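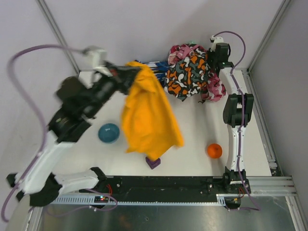

Fig. 3. Orange-yellow cloth, bowl and fruit on a white top.

3. Cleaning and care of white tops

This section covers the white Pludance tops in the matt and satin finishes. For the gloss finish, see the separate leaflet packed with the top. Do not use the sanding pads in 3.3 on a gloss top.

3.1 Everyday cleaning

1. Clear the part you are going to clean. Lift bowls and pans, do not slide them. Grit caught under a base will mark the surface.
2. Shake out the cloth and check both sides for crumbs.
3. Mix 1000 ml of warm water with a small squirt of washing-up liquid.
4. Wring the cloth well and wipe along the length of the top, then across it.
5. Rinse the cloth in clean water and wipe again. Soap left behind dries to a grey film that shows up most in the evening under ceiling lights.
6. Dry with a second cloth. Pay attention to the joint at the wall.

Note: New coloured cloths can shed dye. Wash them separately 2 or 3 times before you use them on a white top, and do not leave them lying damp on the surface overnight.

3.2 Stains from food

Turmeric, beetroot, red wine and strong tea should be wiped up the same day. Citrus juice does not stain but it can dull a satin finish if left to dry.

1. Blot the spill with kitchen paper. Do not rub.
2. Wipe with soapy water as in 3.1.
3. If a mark remains, mix bicarbonate of soda and water into a soft paste and spread it over the mark with the back of a spoon.
4. Leave it for ten minutes. Cover it with cling film if the kitchen is warm.
5. Wipe off, rinse and dry.
6. Repeat once if needed. If the mark is still there, go to 3.3.

Caution: Never use bleach and vinegar together. Do not use oven cleaner, paint stripper or drain products anywhere near the top. If any of these is spilt on it, rinse with plenty of cold water straight away.

3.3 Light scratches (matt and satin only)

The care kit contains one 1000 grit pad, one 3000 grit pad and a tube of Mahrous finishing cream. You will also need a spray bottle of water.

1. Clean and dry the area.
2. Spray it lightly with water.
3. Using the 1000 pad, rub in small circles with light pressure. Work a hand's width beyond the scratch on every side.
4. Wipe away the white slurry and look at the surface from a low angle. Repeat until the scratch has gone.
5. Satin tops: go over the same area with the 3000 pad, wet. Matt tops: skip this step.
6. Put a pea-sized amount of cream on a dry cloth, rub it in and buff.

Note: A treated patch may look a little darker for a day or two. Keep the pads away from the sink cut-out, where the edge is thinner.

Deep cuts and chips cannot be repaired with the kit. Send a photograph and your order number to the Gultley workshop, marked for the attention of Dénes Deák. Replies are slower in September, when the workshop does its stocktake.

Tumberg Worktops, Gultley | Contact us | © Tumberg | Back to top

Related guides
Fitting the wall joint strip
Oiling wooden upstands
Care leaflet: gloss finish
Ordering a replacement care kit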